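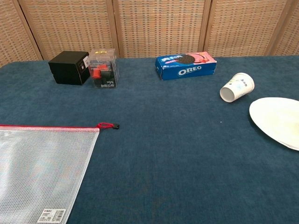
Tips > Around the House > Game Shelf

Kitchen Laundry Workshop Game Shelf Search

May 2022, by the Gonley Home Tips desk

Keeping a Block-Building Computer Cool and Tidy

If somebody in your house loves block-building games (mine is a whole houseful!), you know how hard the computer works once the big worlds load up. A little housekeeping makes such a difference, and I get a silly amount of joy out of doing it.

Dust first. Shut everything down, pull the plug, and take the side panel off. Use short puffs of canned air and hold each fan still with a fingertip while you do it. A soft paintbrush is wonderful for the corners — I keep a cheap one just for this. Wipe the filters with a barely damp cloth and let them dry all the way before they go back in.

Next, the keyboard. Turn it upside down over the sink, give it a good shake and stand back, you will be amazed! Cotton swabs with a drop of rubbing alcohol lift the sticky ring around the space bar and the four movement keys, where snack fingers do their worst.

Now the saves. We had 312 world folders on our old Marino desktop, and most were called "New World" with a number after it. Rename the keepers after something you built, like "Clitbridge harbor" or "Plerkbridge castle," and copy them to a USB stick. Close the game before you copy anything. I put 8 favorites on one stick, label it with masking tape and keep it in the button tin. Do it again every August, before school starts.

Same goes for add-ons. Pick three texture packs you really use and move the rest to a folder called "Attic." Ours had grown to 900 megabytes, and the menu opens so much faster now.

Last one, and it's my favorite: bread bag clips on the cables! Snap one on near each plug and write on it in marker — mouse, screen, speakers. The next time you crawl under the desk with a flashlight in your teeth, you'll pull the right plug first try.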